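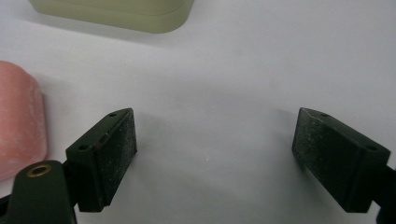 Skoravel is the survival game Isanier has been building for the past few years, and on February 22, 2026 the studio let a group of players into its offices in Butstead to try two of its modes. I got one of the places through the newsletter. The salvage mode came first, and since most of it is played with a pair of mechanical grabbers, the talk before the session was mainly on wear and surfaces. In the build I played, the grabbers were still too clean, and the lead artist, Mariann Bognár, said so herself before anyone asked.

Home | News | Guides | Visits | Forum | Contact

The office is on the second floor above a print shop, a ten-minute walk from the station. Sign-in took longer than planned. There was coffee, and then we were split into two groups. Mine started with salvage and the other started with Night Shift, the co-op mode, and we swapped after lunch.

Salvage puts you alone in a flooded mining town called Hoxha. You take parts out of buildings before the water rises and carry them back to a boat. Everything has weight, and the boat will sink if you load it badly. I lost my first run in the school basement by going back for a generator. On the second run I stayed on the upper streets, sold copper wire and lamp parts, and got to day six. Ward Segers, who designed the map, was walking between the desks and told me the basement floods on a fixed timer in this build. It will be random later.

The full map has 225 buildings you can enter. We had the harbor district and part of the hill. Doors load slowly and I fell through the floor of the post office twice. The sound is already very good, especially the water under the floorboards.

Before lunch we saw the test room. Two people play the same stretch of the game all day and write down what breaks. A screen on the wall showed 1,147 reported bugs, with 1,056 of them closed. Rafail Galanis, who runs the room, said the ones still open are the hard ones, mostly saves that go bad when a player quits while on a ladder. He showed us one happening. The character came back inside the ladder and could not be moved.

Lunch was sandwiches in the meeting room.

Night Shift is for up to four players. You guard the pumping station until morning while the other survivors try to break in, and one player has to stay at the valves. That job is dull. I had it for the first round and mostly watched a pressure needle. The other three had a good time on the roof. Lotte Wuyts, the producer, took notes when I complained and asked whether swapping jobs halfway would help. I think it would. Our second round went better – we held out until the last hour and then ran out of flares.

The question session at the end was short. There will be no console version at launch. Salvage can be played offline. Saves from the May test will not carry over to the finished game, which got a groan from the back row. Somebody asked for the price and was told it is not settled. Character voices are being recorded now, and the old ferryman in the build is a stand-in.

I would pick salvage over Night Shift as things are. It is slower but I wanted another go as soon as I lost – the other mode I was ready to leave after two rounds. The sign-up for the May test is on the studio's site, and people who came to the visit still have to fill in the form like everyone else.

Comments

marshlamp: Did they say if you can rebind the grabber controls? I can't play anything that needs both triggers held down.

Cor Kuipers: I was in the other group. We swapped valve duty ourselves by just shouting and it was fine, but the door jams if two people stand in it.

tinroof_88: Rebinding was in the menu when I played, marshlamp. Didn't try it.

marshlamp: Thanks, signing up then.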